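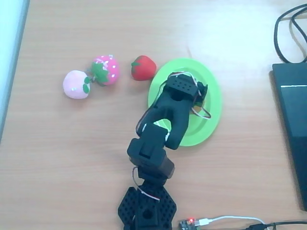
Can the plush strawberry and the glossy one be washed together?
They should be washed separately: the plush one goes in the machine at 40 degrees Celsius in a mesh bag, and the glossy one is wiped by hand with a damp cloth and a drop of dish soap.

Ticket 173
Product: Brolora play food, strawberries and oval plate
Opened by: Raquel Bastos
Handled by: Muchen Han
Opened: 14 November 2021
Status: Closed

Raquel Bastos wrote:
We have three of the strawberries and the lime-green plate. They get used every day on a desk in the kids' corner of our library branch. Two problems. The red strawberry has gone tacky, and it picks up dust and sticks slightly to whatever it sits against. The pale pink plush one has a mark near its leaves that will not brush off. The care card is long gone. Can I put everything through the washing machine in one load? Our machine at the branch goes down to 40 and the next setting up is 80.

Muchen Han replied:
Please keep the red one out of the machine at any temperature. Its smooth coating does not do well with tumbling or with hot water. The plush one can be machine washed at 40. Do not use the 80 setting. The filling will clump and the leaves may come loose at the stitching.

Before we get to the tackiness, can you tell me:
- what you normally clean the desk and the toys with
- whether the red strawberry is sticky all over or only on one side
- how the toys are stored overnight

Raquel Bastos wrote:
The desk gets sprayed with Oltmanns surface cleaner at closing. The toys get wiped with the same cloth, usually while it is still wet from the desk. The red one is stickiest on the side that faces down, and less so near the stem. Overnight they all go in a lidded plastic tub with the plate on top.

Muchen Han replied:
Thanks. My guess is cleaner residue, made worse by the closed tub. A spray meant for desktops is supposed to be left on or buffed off, and on a smooth toy it dries as a film. Try this first:

1. Mix a small bowl of lukewarm water with one drop of plain dish soap.
2. Wipe the red strawberry all over with a soft cloth. Go gently around the green stem and leaves, where the coating is thinnest.
3. Wipe again with clean water. Most people skip this step, and the soap then leaves its own film.
4. Dry with a towel and leave it out on a rack for 8 hours. Turn it once.
5. Press a piece of white tissue against it. If the tissue lifts away clean, you are done. If it sticks or comes away pink, stop and write back.

Please don't use alcohol wipes on it. They soften the coating, and then there is nothing to be done except replace it.

Raquel Bastos wrote:
Did steps 1 to 5. The tissue came away clean on the top but still caught a little underneath. No color on it. Should I repeat or leave it alone?

Also, what about the brighter pink one with the white seed dots? I have been treating it the same as the red.

Muchen Han replied:
Repeat once, underneath only, and give it another night on the rack – not in the tub. With no color on the tissue the coating is still sound.

For the bright pink one, damp cloth only, and pat over the seed dots. Scrubbing wears them off. It doesn't need a full wash unless something has been spilled on it.

The plate is simple. Warm water, dish soap, and a soft brush along the inside of the rim where crumbs collect. Dry it before anything goes back on it.

Raquel Bastos wrote:
Second round worked. Clean tissue on both sides. The plush one went through at 40 in a Zadley mesh bag with some hand towels, and the mark has faded to almost nothing. It took longer to dry than I expected, nearly two days indoors.

I drilled a few holes in the tub lid. We have also moved the toys off the desk before spraying, which we should have been doing from the start. Is the replacement price for the red one still the same as in October, in case we need it later?

Muchen Han replied:
Same price, and it is sold singly, so you would not need to buy the set. Two days is normal for the plush. Squeezing it in a dry towel first will shorten that – don't wring it.

I have attached a new copy of the care card to your account. My colleague Idar will look after the queue next week if you need to reopen this.

Resolution: cleaner residue removed by hand wash, two rounds. No parts sent. Care card reissued.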